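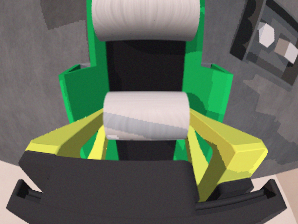 *Tapia, October*

# Handout 3: Picking a cylinder from a slotted holder

Course notes for the evening group, shared workshop. Written by Darren Ellwood, with corrections from Evie Sowerby.

In the last lesson we closed the gripper on a cube. A cube is easy, it has flat sides and it forgives a small error. Today we work with the cylinder and the green holder, first in simulation, and only later on the bench arm which we are building.

## The model

The scene file is named Grutness. It has the gripper, the green holder with the black channel down its middle, the white cylinders, and a tray with small cubes. We don't touch the cubes in this lesson.

The view is from the gripper, looking past the two yellow fingers. Please learn to read this view well. The right finger looks larger than the left one, and some students want to correct this by moving the wrist. Do not correct by eye. Read the joint values first, and compare the two finger positions in the side panel.

## How the cylinder is held

The cylinder lies horizontally and the fingers hold it at its two ends. I ask you to keep this grip for the whole lesson. When the long axis goes from finger to finger, the closing distance depends on the length of the cylinder and not on its diameter. In our model the length is 60 mm, and the fingers open to nearly 8 mm more than this. So there is not much room on each side, and the approach must be straight.

Check these before you close:

- The axis of the cylinder is parallel to the line between the fingertips.
- The wrist is centered on the channel.
- Speed is set to 42 in the panel (it is a percent of maximum).

Close slowly until the contact value changes, then stop. If you continue, the solver pushes the cylinder out, and it can jump very far. On the real arm the result is less funny, the printed finger bends and then the layer opens.

## Leaving the holder

A second cylinder rests across the uprights of the holder. Your path should not pass over it. Move back from the holder first, and lift after. Evie prefers to lift a little in the beginning, to reduce friction, and this is also correct if the lift is small.

Write your path as separate short moves. One long move looks nicer, but when it fails you don't know which part was wrong.

## For the bench arm

We cut the finger brackets from the Drurnar drawings, with the wedge tip as in the model. The Helosard controller board needs its own supply, so do not take power from the laptop. Before you tighten the bracket screws, put the wrist in the zero position and mark it with a pencil.

The floor in the model is level. Our bench isn't, so use the thin shims from the drawer under the vise and measure again after the clamps are closed.

## Exercise

1. Load Grutness and repeat the grip from three different start positions.
2. Save the contact value each time, with the joint values.
3. Change the closing speed to 60 and repeat. Write two or three sentences about the difference.

Bring the saved files on a stick, the network in the workshop is slow in the evening. Who has not finished the wiring from handout 2 should do it first, and come to Evie with questions about the connectors.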